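A new table, and far too much to say about it

I have wanted a proper big table for as long as I have had a flat to put one in, and now there is one! It came from Alance, it is 187 centimetres long, and I have been walking past it all week just to run my hand along the top.

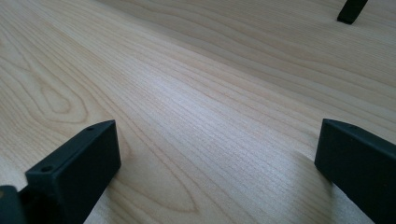

2 min read

Look at that grain! I had been set on something dark until Milagros Campos talked me out of it over lunch (she has had a pale table since June and won't hear a word against it). She was right. The wood is a soft blond colour with the faintest pink in it, and towards the left there's a long oval loop with all the lines wrapping round it, like a contour map of a very small hill.

I measured the alcove four times before ordering and still managed to panic on delivery day. The top is 90 centimetres deep and the gap by the door is 102, so there was room to spare, but try telling me that while Shiyu Ren and I were halfway up the stairs with it. We had to take the legs off again on the landing. Tea and a whole packet of ginger biscuits followed.

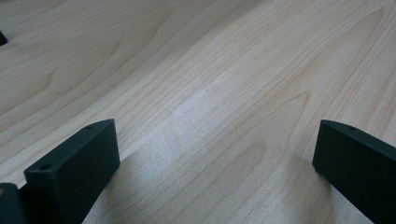

Looking after it is my new hobby. Edeltraud Pichler, who restores chairs and knows about these things, says a damp cloth and a dry one straight after, always along the grain – never in circles. I've been doing it her way every evening. The finish has a low sheen, and where the light lands it goes nearly white and the lines fade right back, then come up again as thin tan stripes on either side. I could have had high gloss for the same money and I'm so glad I didn't. She also wants me to buy felt pads for everything I own, and I have started with the fruit bowl.

Next job is chairs. I have two that match and one that really doesn't, and there are six of us for supper on my birthday, so if you've seen any nice second-hand ones with a low back, please tell me in the comments!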